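Nestico Tabletop Grid Set
Item 1304
From Bralbridge, table games and classroom supplies

Home > Table games > Grid games > Nestico Tabletop Grid Set

If you have ever drawn a tic-tac-toe board on the back of an envelope and wished it were a bit bigger, and a bit nicer, and that you could keep using it all afternoon without hunting for another envelope, then you already understand why we started selling the Nestico. It's a grid game with no board to store. You get the squares, the tape and the cards, and you put them straight onto whatever table you happen to have - the kitchen table, a desk, the long one in the library that everybody fights over at lunchtime. When you're finished for the season it all goes back in a flat folder that fits on a shelf beside your cookbooks.

We have carried it since our very first catalog and it's still the thing we reach for when friends bring their kids over. The squares are plain white paper with nothing printed on them, and that's how we like them. You can play on them as they are, or let the little ones draw on them and swap in fresh ones next week (there are plenty of spares in the folder, so please don't be precious about it). The black tape goes in thin strips between the squares and gives you your lines. On a dark table it all looks very smart, white on black. On a pale table the lines themselves stand out more, and quite a few of our customers like that even better.

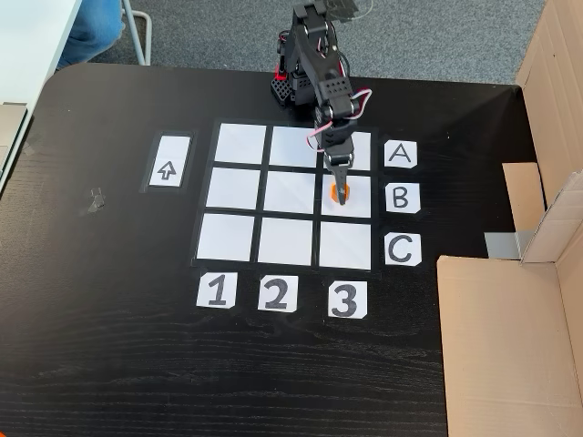
Nestico grid laid out on black wood, with row letters at the right, column numbers below and the arrow card off to the left.

The label cards come with every set. They have big black characters you can read while standing up, and slightly clipped corners so they don't catch on a sleeve quite so easily. Tape them flat once you're happy with where they sit. With letters for the rows and numbers for the columns, every square has its own name, and suddenly a three-year-old's game turns into something an older brother or sister can play by calling out moves from across the room! We've had very long Sunday-style afternoons with a grandparent in the armchair shouting "C1" and a child doing all the running.

The arrow card is the one people write to us about. It's a narrow white card with an outlined arrow on it, and you set it a little way off from the grid. In our house rules it tells everyone which way is "up," so there's no squabbling when players are sitting on different sides. You can also turn it to show whose go it is, or leave it in the folder. The rule booklet has 24 pages and suggests several other uses, some of them sillier than others.

What's in the folder

White paper squares, enough for the grid and a good stack of spares
Black tape, one roll
Letter cards A, B and C
Number cards 1, 2 and 3
Arrow card
Playing pieces in two colors, orange and blue
Rule booklet, 24 pages

Setting it up

Wipe the table and let it dry before you start. Put the center square down first and work outward, leaving a narrow gap on every side for the tape. You can measure if you're the measuring kind, but most of us here do it by eye and it comes out fine. Run the long strips of tape first and the crossing ones after. Cards go on last.

The tape peels off most sealed tabletops. If you leave it down for weeks it can leave a little gray residue, and a soft cloth with a drop of cooking oil will usually take care of that. Please try a short piece somewhere out of sight if your table is waxed, painted or much loved.
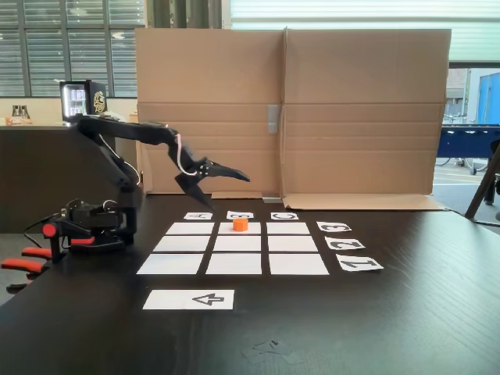
Choosing where the labels go is half the fun, and it's worth a minute's thought before you tape anything. Put them along any two sides that meet, and face them toward whoever will be calling the moves. It helps to walk around the table first and look from every chair. From the opposite side the letters and numbers read upside down, and the back row of squares looks a good deal thinner than the front one, so a newcomer sitting there may need a moment to find their bearings. Take the orange piece in the back row: it's under B and beside the 3, so it's on B3, and it's still on B3 whichever chair you're in. If you have two teams facing each other, order a second set of cards and label all four sides.

Playing pieces

The pieces are small on purpose. They leave lots of white showing around them, so you can see at a glance which squares are taken, and they're easy to nudge into the middle if somebody bumps the table. Lost one down the sofa? Extras are sold separately, and a button or a wrapped candy does perfectly well in the meantime. Very young children do put things in their mouths, so keep the pieces for ages three and up and stay close by.

Refills and larger orders

Square refill, pack of 500
Square refill, pack of 1000
Tape, single roll
Extra label cards, letters and numbers together
Extra pieces, orange or blue

Schools and clubs mostly go for the larger pack. We've sent out over 500 sets to classrooms so far, and the teachers at Clirdale tell us they leave a grid down on one table all term and change only the squares. If you're ordering for a whole building, drop us a line first and we'll pack the refills by room for you.

Goes well with

Leinonen Flat Folder, wide, for keeping a spare set and your refills together
Leinonen Score Pad, lined

Delivery and returns

Orders placed before 2 p.m. leave us the same working day. In September, when all the schools order at once, please allow a few extra days. Unopened sets can come back to us for a full refund, and if a card arrives bent just write and tell us which one, and we'll put a new one in the mail.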